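Project report: equipment planning for a sorting cell at the Mustville teaching lab
Reece Blackburn
2021-12-31

3. Using simulation before purchase

The cell was modelled in Siva so that the gripper could be chosen before any money was committed. The test set mixes shapes on purpose: striped pins with tapered ends, a woven basket and a large white box-like form with printed markings. 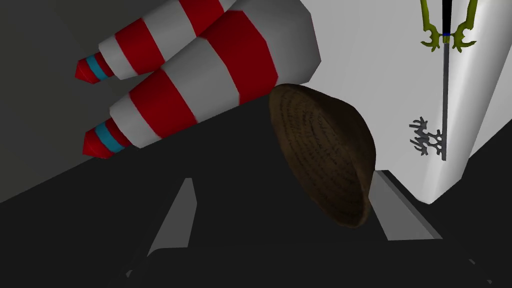 The budget limit was 900 pounds for the gripper, mount and cabling. Meinecke quoted 248 pounds for a two-finger unit with flat fingers, delivery to Mustville included. The Brokville supplier gave no price for single units and was dropped in July. Wrist camera costs are treated separately, as the lab may already hold a suitable one.

Finger shape was the main open point. Flat fingers are cheap to replace but give a small contact area on round bodies. A spare pair should be ordered with the first unit, as lead time is 8 weeks.

Lighting was kept low in part of the model. With the gripper open and nothing between the fingers, one inner face is pale and the other clearly darker, so a lamp has been added to the equipment list.
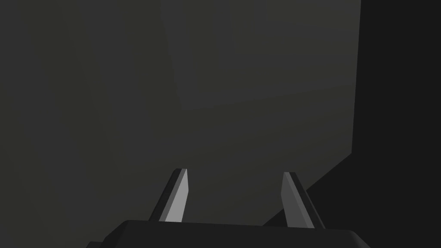 4. Items still to be costed

Lamp and bracket
Spare fingers, 2
Emergency stop and wiring
Table fixings, once the bench drawing is approved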